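Gronow's 'finished' bedrooms still leave tenants asking where the clothes go

The letting firm Tevono says the small bedrooms at its Gronow block are now "complete in every respect". People being asked to pay for them may want to look twice.

The firm announced in April that it had refitted the upper floors under a scheme it calls Ratero, which promises "more room from the same room". Rents on the refitted flats have gone up. What tenants have got for the money is a platform bed, a timber step at the foot of it and a coat of paint. Wardrobes are not part of the scheme, and the firm confirmed this week that it has no plans to add them.

Tevono's leaflet makes a good deal of the step. It is described as "seating, storage and access in one". The storage claim is hard to follow. Asked how much a tenant might be expected to keep there, the firm said that this would "depend on the household" and that the step had been popular with viewers. It did not say how many viewers there had been, or whether any had gone on to sign.

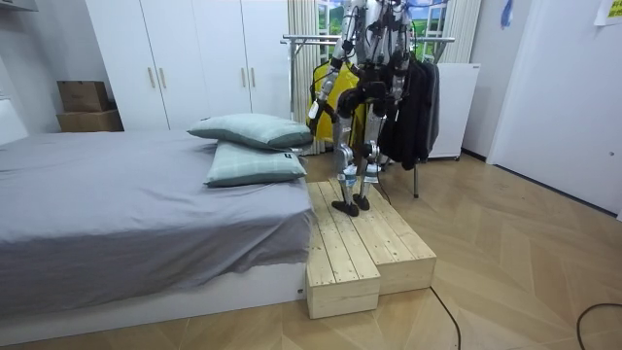 Tevono puts the cost of the refit at over £3000 a room, and on that figure the tenants' group at Gronow would like to see the receipts. The group asked for a breakdown in writing and was sent a single line for "joinery and finishes", with a total of £3439 for one flat and no further detail. The joinery is unfinished pine, with the knots showing and gaps between the planks along the front, and it is pushed right up against the end of the bed. There may be good reasons for leaving the boards bare. Tevono has not offered any, except to say that tenants "appreciate a natural look". The group says its members would also appreciate a coat of varnish.

Bidel, the supplier named on the paperwork, referred all questions back to Tevono. Tevono then said that details of the timber were a matter for Bidel.

The tenants' complaints are mostly small ones. Bare wood marks easily and is a nuisance to dust. A step at the foot of the bed takes up floor that could have held a chest of drawers, and several households say they now hang their clothes wherever they can find a place for them. One tenant wrote to the firm that she had been given "somewhere to stand and nowhere to put a jumper". She received a standard reply thanking her for her interest in the scheme.

Tevono has offered a one-off payment of £1000 to tenants who agree to the new rent before the end of the summer. The offer letter runs to 3 pages – most of the third is given over to the conditions. Anyone who accepts must agree that the bedroom is "fully furnished", a phrase the tenants' group has advised its members not to sign up to until the firm explains what it means by it.

The firm says it will reply to the group's questions in due course. It gave the same answer when the first list was sent in before the work began.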